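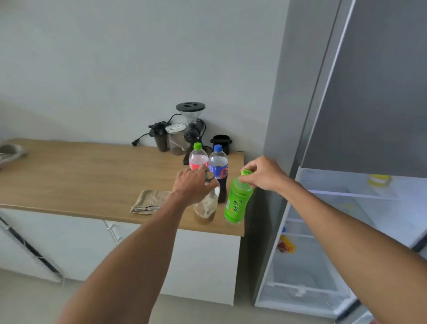 Clekance update teaches robot software to tell which hand has the bottle

Skastuvwood has released a new version of Clekance, its software for turning head-camera video of people at work into training data for robot arms. The update changes how the program labels two-handed tasks, the part of the job that users have complained about most since the first release.

Clekance takes in footage recorded from a wearer's point of view and marks, moment by moment, which objects each hand is touching and what kind of hold it has on them. Those labels are then used to train a control policy. Until now the program gave each clip a single active object. If a person had one hand on a clear bottle and the other around the neck of a green tea bottle, the older version picked one and dropped the other.

The new version keeps a separate track for each hand. It also separates a hand resting on top of an object from a hand gripping it, two holds that the old labels put in the same class.

"A planner needs to know that both hands are busy," said Mirko Santoro, who leads the perception team at Skastuvwood. "If the labels say the left hand is free, the policy learns to send it somewhere else, and then you have an arm leaving a bottle it was supposed to be steadying."

The company tested the update on kitchen clips it calls the Hou set, made up of ordinary work at counters and refrigerators. The set has 1,612 clips. The new version labeled both hands correctly from start to finish in 1,399 of them, according to release notes posted with the software. The notes do not give a matching figure for the previous version, which had no way to record a second object.

Most of the remaining errors involved clear containers. The program finds the edges of a transparent bottle hard to follow when other bottles stand right behind it, and it sometimes moves the label to the one in back. Labels partly covered by fingers caused trouble too. Skastuvwood said it had picked out 74 of the failed clips for hand correction and would use them in the next round of training.

Ruairí Lenihan, a software engineer at Cletedo, has been running a test build for five weeks. Cletedo writes motion planning tools for two-armed machines and uses Clekance labels as input. Lenihan said the split tracks had let his group remove a good deal of its own cleanup code.

"We had a script that guessed at the second hand from how the wrist was moving," he said. "It was wrong often enough that someone had to check every clip. We still check, but it goes a lot faster."

He was less happy with speed. On the same workstation, a batch that used to finish over lunch now runs into the late afternoon. Santoro said the slowdown comes from following two tracks at full resolution, and that a setting in the new version lets users process every other frame instead. The setting is off by default.

The file format has changed as well. Each clip now carries a left and a right record, and either one can be empty. Files made with older versions will open, but their single object is assigned to whichever hand was nearer to it, and the release notes advise users to run the original video again if the two-handed parts matter to them. A command-line converter is included for groups that only need the old files to load.

Skastuvwood also added a review window that shows both tracks under the video. A reviewer can move a label from one hand to the other, change a rest to a grip, or mark a stretch as unclear. Unclear stretches are left out of the exported training data unless the user asks for them.

The update is available now to current license holders. Skastuvwood plans a smaller release in June with fixes for clear containers and support for clips in which an object passes from one hand to the other. Handoffs are currently recorded as a release followed by a new grasp.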